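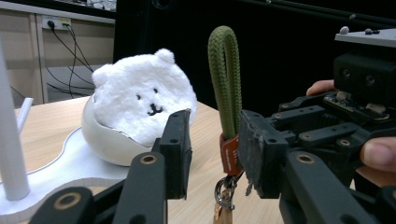
Changes to the Lending Arrangements at the Pirkholm Toy Library

2020-02-20

Readers who follow this blog will be aware that I have coordinated the Pirkholm Toy Library since its relocation to the former infant health centre. The following notes set out the revised lending arrangements and record my own views on several of them.

The collection presently stands at 1104 catalogued items, of which 927 are available for loan. The remainder are awaiting repair, replacement parts or a decision. When the catalogue was last reviewed, in November, the shelving had been designed to hold 1000 items, and the overflow has been kept in tubs beneath the front windows. Members are asked not to borrow directly from the tubs, as those items have not been entered in the loans register.

The standard loan period is now 14 days. It was formerly three weeks. Puzzles and board games may be renewed once, by telephone or at the desk. Ride-on toys may not be renewed during the school holidays, when demand is considerable and the waiting list extends to two pages.

Soft toys have been the subject of some correspondence. Several members submitted that plush items should be withdrawn altogether on grounds of hygiene. Having considered the matter, I have retained them. A soft toy is frequently the first thing a younger child asks to take home, and the laundering procedure is well established – a cool wash in a mesh bag, followed by a full day on the line. Long-pile toys are brushed once dry. Items with electrical components are surface cleaned only and carry a yellow tag.

Gearóid Breathnach has kindly prepared a new label for each storage bag, listing the contents by piece. Parents are requested to check the pieces against the label before returning a bag. The Groen marble run, in particular, has come back incomplete on four occasions, and replacement ramps must be ordered from Tivach at the library's expense.

Annual membership remains unchanged. Families holding a concession card should bring it to the desk at renewal. Prams may be left on the verandah, and the side gate on Draka Street must be latched at all times.

Overdue notices will be sent by email from next month.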